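Ticket: Order sync creates duplicate stock lines after the October update
Product: Gokance Inventory (hosted)
Account: Lasmont Kitchens
Opened by: Ánh Đinh
Status: Open, waiting on vendor
Priority: Normal (I asked for High)

Summary

Since the October update our nightly sync between Gokance and the Jitville storefront has been writing duplicate stock lines. The catalog had 2,798 lines before the update. I know that number because I export it every month and keep the files. The release note says the update "improves matching." I would like to know what it matches on now.

What I see

After each sync, 25 items come back with a second line. Same SKU, same supplier (Tuominen), same price. The only difference is a trailing space in the finish field. The duplicate starts with zero stock, so the storefront shows the item as sold out if it happens to pick that line. Sometimes it picks the good one. I can't find a pattern in which one wins and I have stopped trying.

Most of the affected items are wall cabinets in the darker finishes. The product page for the navy one flipped to "unavailable" twice in a morning while I was looking at it.
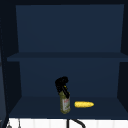 Steps to reproduce

1. Delete the duplicate lines by hand.
2. Run a manual sync from Settings, Connections, Jitville. Nothing goes wrong at this point. Manual sync is fine.
3. Wait for the 2:00 a.m. scheduled sync.
4. Open the stock list and filter by Tuominen. The duplicates are back.

Already tried

Cleared the browser cache, as first-line support asked. The sync runs on your server at two in the morning when my browser is closed, so I didn't expect much, and got it.

Disconnected and reconnected the Jitville account. This took most of an afternoon because the field mapping doesn't survive a disconnect. Duplicates returned the next night.

Turned off "Smart Match." The setting turned itself back on after the next scheduled run. I have a screen recording of this and attached it to the first reply. It seems to have been removed from the thread, so I attached it again.

Asked Tuominen whether their feed has trailing spaces. They say no. I opened the raw file in a plain text editor and they are right.

Reply from support, pasted from email

"Thank you for your patience. We have checked your account and the sync is completing successfully. Please confirm that your images meet our guidelines, as image errors can cause listing issues."

My answer

The sync completing is the problem I'm reporting. I doubt images have anything to do with it, but I went through them anyway. All the renders are under the size limit and all of them load. I checked a sink listing as well, one with no duplicate line. 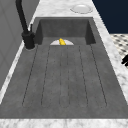
Gray sink in white marble countertop, plate in the basin. Listing unaffected.

So the pictures for a good listing and a bad listing are handled the same way. Please take images off the list of suspects.

What I think is happening

The scheduled job and the manual job are not running the same code. One of them trims spaces and one doesn't. I can't prove that from my side. Someone with access to the job logs could probably settle it before lunch.

Workaround in use

I delete the duplicates each morning before the storefront gets busy. It works until the next night. I don't consider this a fix and would ask that the ticket not be closed as "workaround provided," which is what happened to my last one.

Requested

- The job log for any one scheduled run, unedited
- A way to keep Smart Match off
- A name for whoever is looking at this, so I don't have to start over with each reply

Update

Second reply received. It says the issue "should be resolved" in the next release and gives no date. Checked this morning: 25 duplicates. Leaving the ticket open.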